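How Do You Buy a Robot Arm?

By Birutė Paju 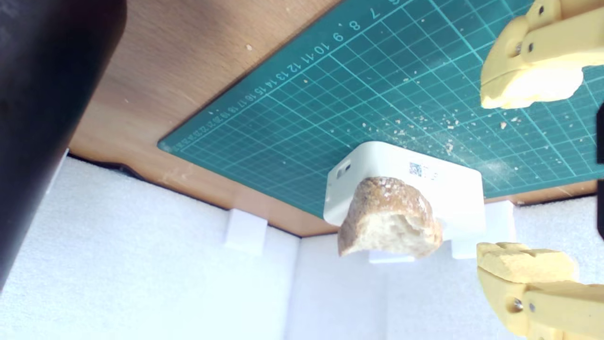
A robot costs more than the robot. When a school, a library or a lab wants one, the price on the website is only the first number to write down. The people buying it also have to think about everything that goes with it, and everything it will be asked to pick up. Bread is a good test. It is light and soft, its crust is a different colour and feel from its middle, and it drops crumbs. A gripper with two yellow fingers and a green cutting mat on the table can have crumbs all over the mat before long, so a brush goes on the shopping list too.

What is on the list?

Let's say the Hedlund Library wants a small arm for its kids' tech room. It has looked at a kit called the Anton, sold by a company named Zelach. The list looks like this:

Robot arm: $804
Spare fingers, 3 pairs
Table, mat and walls: $400
Brush, tape and screws

The arm is the biggest cost. The table, mat and walls come second, and people often forget them. A robot arm needs a steady place to work. Some groups put foam panels by the table, and a cutting mat with a grid on it is handy for lining things up.

Why buy spare fingers?

Fingers are the part that touches things, so they wear out first. Many are made on a 3D printer. A printer melts plastic and lays it down in thin layers until it has made a shape. If a finger cracks, you can print a new one and screw it on. If you don't have a printer, you have to order the fingers and wait for the mail. The library doesn't have a printer, so it is buying three pairs.

What job will it do?

This question should come before any shopping. An arm that stacks blocks can have hard, simple fingers. An arm that holds food needs a gentle squeeze. Too little squeeze and the bread falls. Too much and it gets squashed or torn.

Size matters as well. Before you choose, measure the smallest and the biggest thing you want the robot to hold. The fingers have to open wider than the biggest one.

Buy or borrow?

Some places rent robots out. Another company, Hemia, rents an arm for $5 a day. That sounds cheap, and for a short project it is. But if you kept it for over 160 days, you would pay about as much as the arm costs to buy. The library wants to use its arm all year, so buying makes more sense. A class doing one project in May could rent.

Saving for later

A good budget has some money left over at the end. Motors stop working, cables get stepped on and somebody always needs one more screw – usually a size that isn't in the box. Ask the seller what the repairs cost and who does them.

Try it yourself

Pick a job at home you would give to a robot arm, like setting out slices of bread. Write down the things it would touch. Then write down what you would need to buy, starting with the arm and ending with whatever you would use to clean up.

Page updated 7/27/23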